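4.2 Drying and storage of crockery

The second part of the project dealt with what happens to plates between the sink and the cupboard. In the shared kitchen at Purkus House, where the study was carried out, crockery had usually been left in stacks on the worktop. Residents told us that plates stacked in this way stayed damp on the underside and were often washed a second time before use. The group therefore decided to compare three ways of drying: a folded tea towel, a flat draining tray and an upright rack.

All plates were washed by hand in the same bowl and rinsed in cold water. A drying run was counted as complete when a sheet of kitchen paper pressed to both faces of the plate came away without a mark. In total, 209 runs were recorded during December, of which 100 used the upright rack. The remainder were divided between the towel and the tray. Runs in which a plate had been moved by another resident before the check were left out of the results.

Spacing was considered separately. At first the rack was filled in order from one end, with a plate in each slot. This saved room but allowed neighbouring plates to touch when they leaned. In the later runs a wider gap was kept between them, and the direction of lean was noted on the record sheet together with the room temperature. 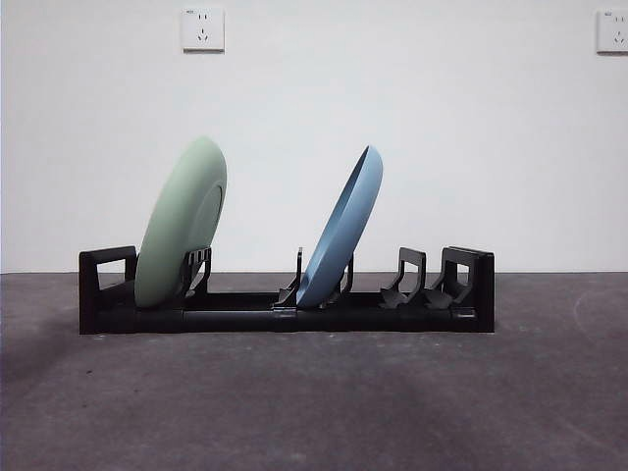

Figure 7. Green and blue plates standing in the black plastic rack, both leaning to the right.

The amount of lean depended on the plate as well as on the slot. Plates with a deeper rim tended to settle further over, and water collected along the lower edge where the rim met the divider. Turning the plate so that its face pointed slightly downwards reduced this. The median drying time for widely spaced plates in the rack was 37 minutes, and for plates on the flat tray it was some 32 minutes longer. The tea towel gave the least regular results, as it became wet after the first few plates and had to be changed.

Stability was checked by lifting out one plate at a time and noting whether the others shifted. Small movements were common, although no plate fell during the recorded runs. Bowls and mugs were outside the scope of this section and are discussed in 4.4.

Two limits should be stated. The kitchen window could not be kept shut throughout the study, and the plates came from more than one set, so their weights were not equal. A repeat of the work with matching plates would allow the effect of spacing to be separated from the effect of shape.

The group recommends that the upright rack be adopted in the Purkus kitchen, with an empty slot left between plates where space permits. The record sheets for all runs are given in Appendix B.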